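How to Keep a Simple Blood Pressure Log at Home

If your doctor has asked you to keep track of your blood pressure, please don't let it worry you. I put it off for most of a winter, and once I got going it took less time than making toast. What you want is a routine you can repeat, in the same chair and at the same time of day.

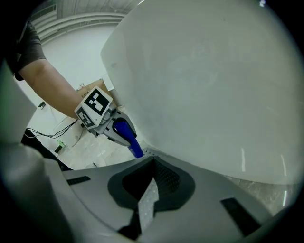
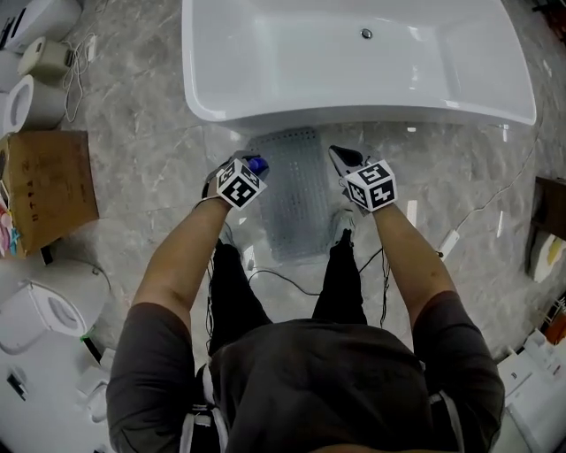
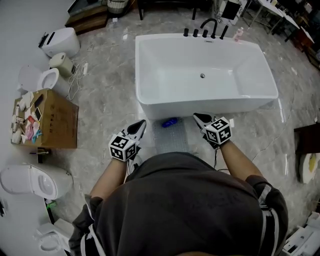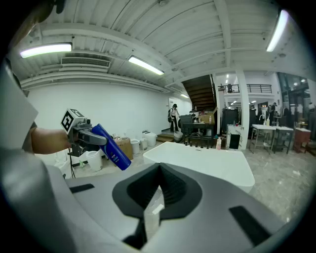 Start by picking your times. I like 7 in the morning, before coffee and before any pills, and again in the evening before supper. Skip coffee, cigarettes and exercise for 30 minutes beforehand, and use the toilet if you need to (a full bladder can push the number up!).

Now sit down. Feet flat on the floor, legs uncrossed, back against the chair, and your arm resting on a table so the cuff is level with your heart. The cuff goes on bare skin, never over a sweater. Sit quietly for five minutes. No talking and no television — I find this the hardest part by far.

Press the button and keep still. Write down both numbers and your pulse, wait a minute, and take a second reading. So that's 2 readings each time, and both go in the log, even the one you don't like.

Any notebook will do. I started with the little Cletix booklet that came with my monitor, then moved to a plain pad with columns for date, time, top number, bottom number, pulse and notes. Use the notes for things like a bad night's sleep or a missed pill.

Take the log and the monitor along to your next visit so the office can check one against the other. Please don't change your medicine on your own because of a reading, and if you get a very high one with chest pain, trouble breathing, weakness or trouble speaking, call 911 right away.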